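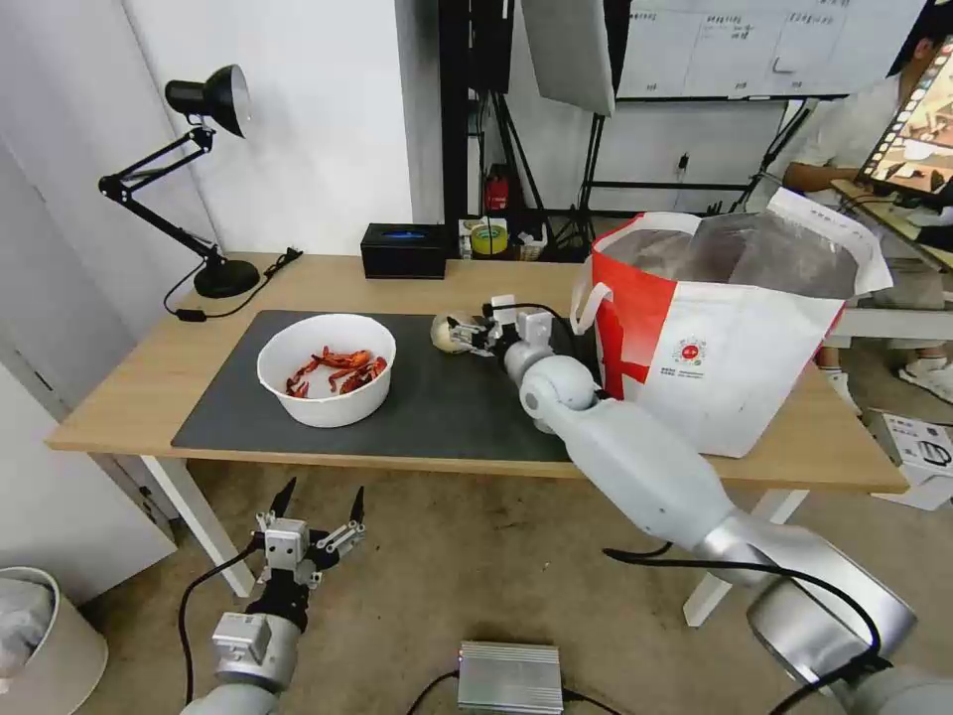 Crayfish in a white bowl on the desk mat, Zilurstead open day.

I've been driving an electric hatchback since August, so when Nava announced an open day at its new charging depot in Zilurstead, I signed up that same evening. It's 138 miles from my driveway, and yes, I drove there to look at chargers. My family has stopped asking.

The depot sits behind the old freight yard, and you smell the coffee truck before you see the plugs. Nava says it wants 500 of these sites along secondary highways, the two-lane kind where you currently cross your fingers and turn off the heater. I'm all for that! My own route to the coast has one working fast charger on it, and it's behind a tire shop that closes at six.

First stop was the battery room. Each site gets a big storage pack made by Zutus, so the chargers can still run at full speed in places where the local grid is weak. Our guide said the pack is good for 4000 full cycles. I asked what happens to it after that and got a slightly vague answer about second-life use (somebody behind me muttered "landfill," which got a laugh). It hums, by the way. Quieter than my fridge, but you notice it.

Then we got to try the stalls. The cables are the best part by a mile. They hang from a swing arm overhead, so you aren't dragging a heavy wet hose around your bumper, and they reach ports on either side of the car. There are two pull-through bays for people towing, too, long enough for a pickup and a camper. My brother-in-law unhitches his trailer every single time he charges, so I sent him a bunch of pictures.

I was less thrilled about payment. You can tap a card, but the lower price only shows up if you use the Vokus app, and it took me three tries to get the thing to accept my zip code. Why does every network need its own app? I have seven on my phone now and I use two.

The site opens to the public on December 7, 2025, and the first 3000 drivers to sign up get a free session. I'm on the list. I left with 81 percent, a tote bag and a very cold pretzel, and made it home without stopping.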